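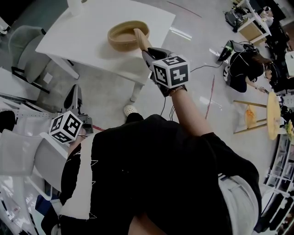

# Two grippers, one basket, and my opinions

2022-01-02

I said in October that I'd write up the gripper comparison "next week." So, next week.

The short version for people who only came for a winner: I ended up liking the Hoveck fingers and the Zeltard body, and of course those two don't bolt together. The longer version has more complaining in it.

## What I was comparing

Both are hand-held. You squeeze, the jaws close, and the marker cube on the gripper tells the tracking where your hand has gone. No arm involved until later, when the arm gets to find out how badly you did it. I've been using the Hoveck pair since the summer. The Zeltard pair came with a manual translated by someone who had clearly never met a gripper, and a bag of 20 screws for 16 holes. I have checked the holes several times.

The task was basket work, meaning things go in and things come out. It sounds like nothing. Then you do 200 of them in one afternoon and find out which part of your thumb was never meant for this.

## Fingers

The Hoveck fingers give a little at the tip, and that forgives a lot. Come at a rounded object slightly crooked and they sort of settle onto it. The Zeltard ones are stiffer and close exactly where you told them to, so if you told them wrong they pinch the end and squirt the thing across the table. I spent a good part of my first session with them fetching.

After swapping in softer pads (Shiferaw sells a set, cut them down with scissors, ignore the template) the Zeltards got a lot better. Still not as nice on long objects. Anything that wants to rotate in the grip will rotate in the grip.

## Weight and balance

I'd been ready to blame the marker cube for everything here. It sticks out, it's in the way, and it catches on your sleeve if you wear long ones. Short sleeves are now lab policy as far as I'm concerned, whatever the thermostat says.

But the cube weighs next to nothing. What wears you out is the Hoveck body, which puts its motor right out by the jaws, so you're holding a small hammer by the wrong end. The Zeltard has its weight back over the palm. For the first ten minutes you won't notice. By hour two you'd trade a relative for it.

Using two at once makes this worse, by the way. Whichever hand isn't doing anything slowly droops, then its cube drifts out of view of the head camera, and you get a lovely recording of one gripper working and one gripper that has left the building.

## Tracking

Same cubes, same camera, same room, so I expected a tie and mostly got one. Over 2,278 recorded grasps, I threw out 100 for lost markers, and they split almost evenly between the two brands. Nearly all of those were my fault: reaching too far down into the basket and tipping the cube away.

A shallow basket fixed most of that. I'd been using a deep bin before, because it was there.

## Cables

I have nothing kind to say. Both of them have wires, and the wires have plans. The Zeltard connector at least clicks when it's in. The Hoveck one is a friction fit, and you learn it has come out when you get to the end of a take and your file is 0 bytes. I've started looping the cable once around my wrist, against all advice, and haven't lost a take since.

## Controller

Both pairs run through the Trandivell box. Setup took an evening with the Hoveck and two evenings with the Zeltard, the second one spent on a checkbox. If your jaw position reads backward, look under "Advanced" for "invert travel" - it's on by default, for reasons known only to Trandivell.

## What I'm keeping out on the bench

The Zeltards with the Shiferaw pads, for anything over an hour. The Hovecks for fiddly stuff and for anyone trying this for the first time, as they're much more patient with you.

Next up is an adapter plate so I can put the good fingers on the good body. First print came out mirrored.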